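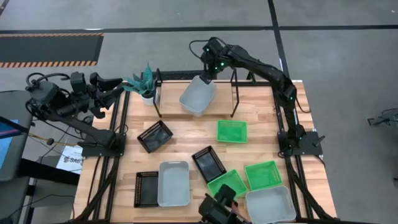

Oiling a butcher block top: how long between coats?

Posted in: Finishes and Wood Care

durness_dan
May 9, 2026
I have a butcher block top, maple as far as I know, bought unfinished. It gets used as a work table and sometimes for food when we have people over. So far it has three coats of mineral oil, one a day. The fourth went on last night and this morning it still feels greasy. I wiped it down twice with an old T-shirt. Is it full, or did I put it on too heavy? The house is at 29 percent humidity according to the cheap gauge in the hall, if that matters.

KSwanson
It's full. Mineral oil doesn't dry, so whatever the wood can't take just sits on top until you wipe it off or it moves onto your sleeves. Leave it alone for a few days and wipe again. After that, oil it when it looks pale and not before. For mine that's every couple of months.

rcaruso
I'd stop using mineral oil on a work table at all. It never cures, it washes out, and it picks up every bit of dirt. Pure tung oil is food safe once cured and you don't have to keep going back to it. Thin the first two coats half and half with citrus solvent, let it soak 40 minutes, wipe it all off, wait a day. Then full strength, and wait longer between those.

KSwanson
He already has four coats of mineral oil in it, Rosario. Tung won't cure right over that.

rcaruso
It will if you get most of it out. Mineral spirits and rags, then sand. I did a 102 inch counter that way in December.

KSwanson
And how long did it take to cure in December?

rcaruso
Close to five weeks before I'd put a wet glass on it. The garage was cold. I never said it was fast.

planer_snipe
Five weeks is why I use hardwax oil. I put Koltura on a bench top two years ago and it has had one touch up. It's not cheap. The small can was more than I paid for the lumber. But it's one thin coat, buff, second thin coat, finished. Same problem with the mineral oil though, you'd have to strip it first.

durness_dan
Thanks. I don't really want to strip it. If I stay with mineral oil, is there any point adding wax?

KSwanson
Yes. Four parts oil to one part beeswax by weight, melted together in a jar standing in hot water. Rub it on warm, leave it overnight, buff it in the morning. It beads water better than oil alone and it doesn't feel as slick. You can buy it premixed, the Jikell one is fine, but you're paying for the tin.

lennoxmill
Do both sides. I haven't seen anyone bring this up. If you oil the top and leave the underside bare, the two faces take on moisture at different rates and the thing cups. I had one go nearly a quarter inch across the width.

rcaruso
Oil hardly slows moisture at all, so I don't think that's what cupped yours. How was it fastened?

lennoxmill
Screwed straight into the frame, no slots.

rcaruso
There you go.

lennoxmill
It cupped before I screwed it down. The screws were my attempt at a fix. It was leaning against a basement wall for a month with one side finished.

planer_snipe
Leaning against a basement wall would do it with any finish. Store them flat on stickers with air on both sides. I still finish the underside, it only costs a little oil.

durness_dan
Mine is held down with plain screws through the frame from below. Should I change that?

planer_snipe
Are the holes in the frame bigger than the screws?

durness_dan
No, they're snug.

planer_snipe
Then yes. Leave the middle ones as they are and open up the outer ones into slots running across the grain. Add washers. Don't crank them down. Along the grain it hardly moves so you don't need to worry about that direction.

KSwanson
Agree with this. Dry winter air is when they split, and 29 percent is already on the dry side. Do it while you're waiting for the oil to soak in.

rcaruso
I still say strip it and use tung. You'll be back here next year asking why it's gray in front where you stand.

KSwanson
It goes gray when people let it dry out. Sand that spot with 220 and oil it again, ten minutes. Try spot repairing anything that cures hard.

rcaruso
Tung spot repairs fine. Varnish doesn't. Those are different things.

durness_dan
I'm going with oil and wax for now. Wiped it again just now and the rag came up almost clean. I'll do the slots next weekend and oil the underside while it's off the frame. One last thing, can I throw the rags in the trash?

KSwanson
Mineral oil rags, yes. Tung or hardwax oil rags, no – spread them flat outside until they're stiff. They can heat up and catch fire in a pile.

rcaruso
On that we agree.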